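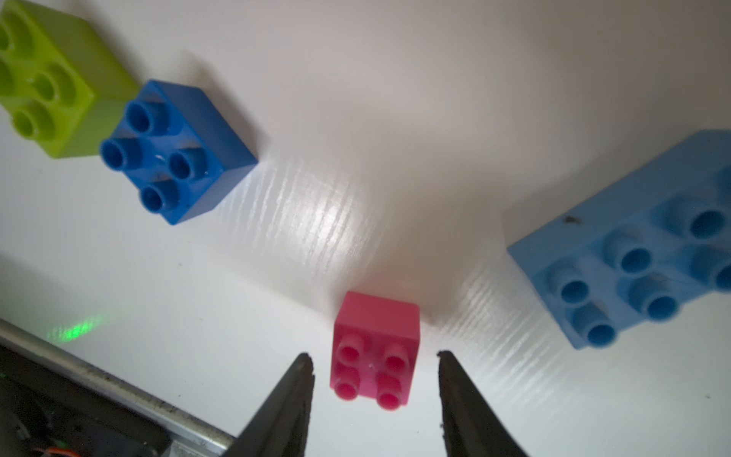
Wrist view of loose toy bricks on the work surface.

Kosumside stacking is a method for training two robot arms to build short stacks from large toy bricks. It was described by Magdolna Nyitrai and Jeferson Prado in February 2019.

Each arm carries a parallel gripper and is steered by a single shared policy.
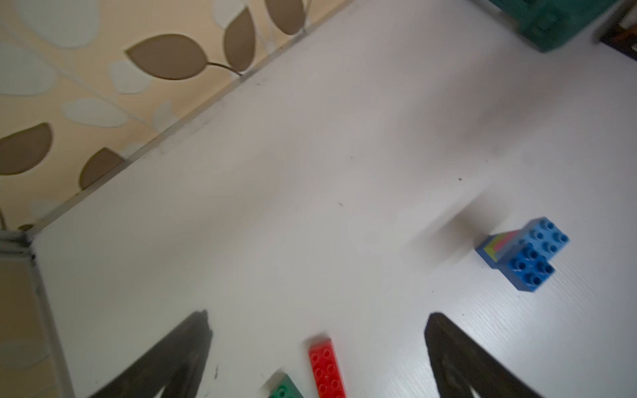
The policy is learned from 767 recorded demonstrations, of which 623 are used for training and the rest for testing. Input consists of wrist and fixed camera views - no depth data is used. 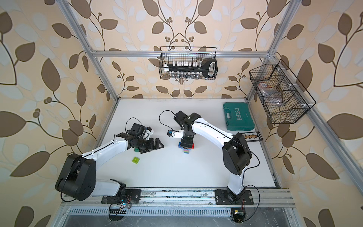

Commands are sent to both arms 30 times a second. A penalty on the distance between the grippers is applied during training to lower the risk of collision above the stack.

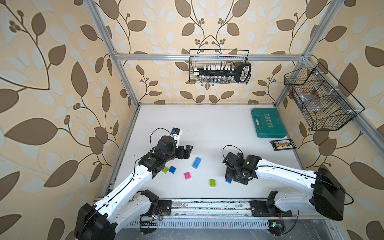 Limitations
Results fall when bricks of the same colour lie close together. Evanthia Lambrakis has questioned whether the method would carry over to smaller parts.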